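Friday, January 30, 2026

Tape transfer, Wesidano sessions, day 3

In late, heater was off, left the machine to warm up a good half hour before threading anything. Transport sounds fine. Slight squeal off the left guide at rewind, gone after cleaning with IPA. Keep an eye on it.

Reel 4 today. Box says "Mustthorpe – live room – do not use" in pencil. Used it anyway. Best thing on any of the reels so far, just voice and nylon string guitar, one mic pair by the sound of it. You can hear the chair. Somebody coughs before the second verse of the river song and I'm leaving it in for now, label can argue.

Transferred flat at 24 bit, 96k. Tones at the head of the reel are there but the 10k is down nearly 2 dB on the right. Tweaked azimuth by ear on the guitar, then checked on the scope. Better. Wrote the offset on the inside of the box lid.

Dropouts: one bad one in the intro of track 2, left channel only. Second pass same spot, so it's the tape and not dirt. Can probably patch from the alternate take, tempo is close enough. Splice before track 5 let go on the first pass, remade it with fresh tape, lost nothing.

Hum is the main headache. 60 cycle plus harmonics, worse whenever the guitar is panned away from center?? Doesn't make sense, check the cable on ch 2 before blaming the original engineer. Notched at 60 and 180 only, anything more and the low strings go thin. The vocal doesn't need anything. Maybe 1 dB off at 200, maybe not. Listen again Monday with fresh ears.
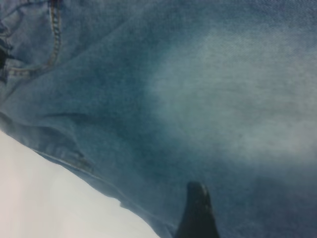 Rajput EP – mastering notes

Revision 2 came in overnight. Vocal up in the choruses as asked, good. Harmonium still swamps everything under 500, so asked for a stem instead of trying to fix it on the stereo mix. If no stem then a wide dynamic cut and live with it.

Side lengths OK for 10 inch at 45, side B is the long one. Don't push level on B. Esses on the last song are going to be trouble at the inner grooves, de-esser on that track only, fast release. Tried swapping B1 and B3 so the quiet one ends up last. Sounds right to me and the fade into the run-out is lovely. Need an ok from the band before I touch the cue sheet.

Gaps: 2 sec everywhere exept before the instrumental, which wants more like 4.

Zambridge

Test pressings back. Copy 1 has a tick every revolution on A2, copies 2 and 3 clean, so not the cut. Surface noise fine. Approved, 200 copies black, remaining 90 on clear if the plant has the vinyl. Sleeve proof still has the old running order!! Emailed.

To do
– new cable ch 2, then rerun the first minute of reel 4
– bake reel 5 before playing, edges look sticky
– back up today's transfers to both drives
– order leader tape, almost out
– chase teh harmonium stem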